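Come tidy up for science (we pay in gift cards)

Hi! I'm Homa Jafarzadeh, and I'm looking for people with two working hands and a free afternoon for our study at the Lendance lab in Eltetthorpe. In June we found that the robot learned faster from a few patient beginners than from me, so I need more beginners! 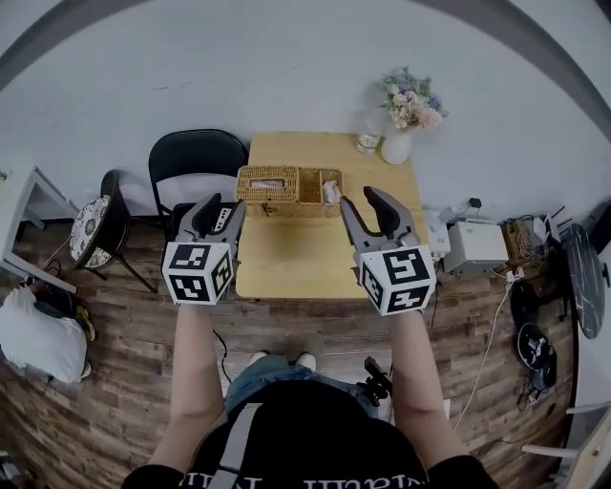 A gripper in each hand, and a tissue box to work on.

You'll do small table chores with the grippers for 2 hours, with breaks whenever you like. No experience needed, any age over 18, lefties very welcome. Write to me or Costel Rusu, or just knock at room 202. Sign-up closes 28 August 2023.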